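Shona Cosgrove opens the workshop door with her elbow because both hands are full of tea. "Mind the cable," she says, and I step over it, then over another one. She's been building at Argate, a shared workshop behind the old bus garage, since August, and she pays for her corner by the month (28 quid, tea not included!).

The project is called Corrigan. It's a humanoid, it has a pair of proper hands, and lately it has been learning to handle fruit.
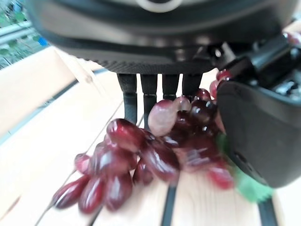
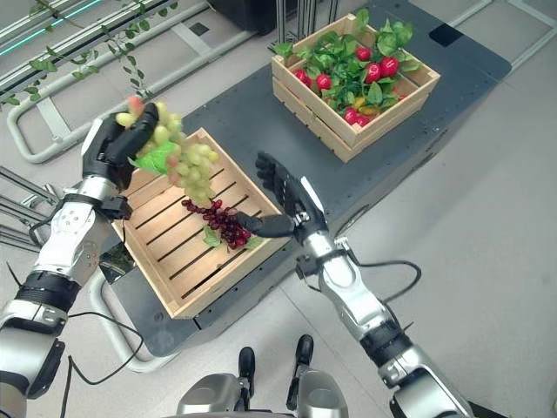
Corrigan's hands and the grapes, at Argate.

"Grapes are horrible," Shona tells me, quite cheerfully. "A block stays put. A bunch of grapes sort of pours itself about. You get hold of one end and the other end has other ideas."

I ask why she didn't pick something easier and she laughs. "I did! I had 2 months of blocks. I was bored stiff, and so was everyone who came to look."

The slatted crates were her mum's suggestion, and she's fond of them, though the gaps bother her. Fingertips can catch in a gap, she says, so she spent nearly 80 evenings on the code that decides how low a hand may go. The grip came next. "I kept turning it down and down. I'm at 20 per cent of what the fingers can do and I still wince."

We talk for a while about wiring (she is very much in favour of labels, and has strong views on people who aren't) and then about what Corrigan is for. She shrugs. Someone at the next bench would like it to pack veg boxes. Shona mostly wants it to pass her things while she's cooking.

"Ask me again when it can do a raspberry," she says, and goes off to find the biscuits.

We use cookies to improve your visit. Accept all | Manage settings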